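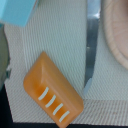 Placemats on a Black Table, and How I Keep Them Decent

I have a black table and I love it, but goodness, it shows everything. Crumbs, dust, the ring from a glass I swear I wiped. A pale woven mat fixes a lot of that, and it makes small bright things easy to spot, so mine has turned into the spot where odds and ends land while I'm sorting a drawer.

Shake first, wash second

Take the mat outside and give it a good hard shake, then flip it and do the back. A woven mat holds crumbs down in the ribbing, and if you go straight in with a wet cloth you just make paste. I learned this with toast. After the shake I run a dry nailbrush along the lines of the weave — along, never across — and then wipe with a barely damp cloth and one drop of dish soap.

My neighbor Bianca Avram puts hers in the bathtub with lukewarm water and leaves them for 7 minutes. I tried it and it does work, but check your label first (one of mine curled up at the corners and has never really forgiven me).

Drying

Flat on a towel, another towel on top, press with your hands. I used to hang them over the shower rail and got a crease right down the middle every single time. If you already have a crease, lay the mat face down overnight under a couple of heavy cookbooks.

Sorting small stuff on a mat

When I empty the junk drawer I tip everything out on the mat and not on the bare table. Dark things disappear on a dark surface, and anything round heads straight for the floor! A woven mat has enough grip to slow it down. I keep the small plastic pieces in one corner and the mystery items in the middle, then deal with the middle last, with coffee. 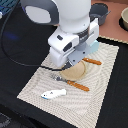
Cream woven placemat, set diagonally on the black tabletop.

For glossy plastic bits, skip the scrubby side of the sponge. Warm water, a little soap, an old soft toothbrush for any grooves or raised edges, and a cotton towel to finish. Scratches on shiny plastic catch the light forever.

The table itself

Two cloths, one damp and one dry, and follow with the dry one right away or you'll get streaks. Lift the mat when you do it! I left one in place most of February and found a neat clean rectangle with a dusty outline, plus a few grains of rice.

I store spare mats flat on top of the fridge, under a tray. Rolled is fine too if you're short on space, with the good side facing out, and tie them loosely with a bit of kitchen string.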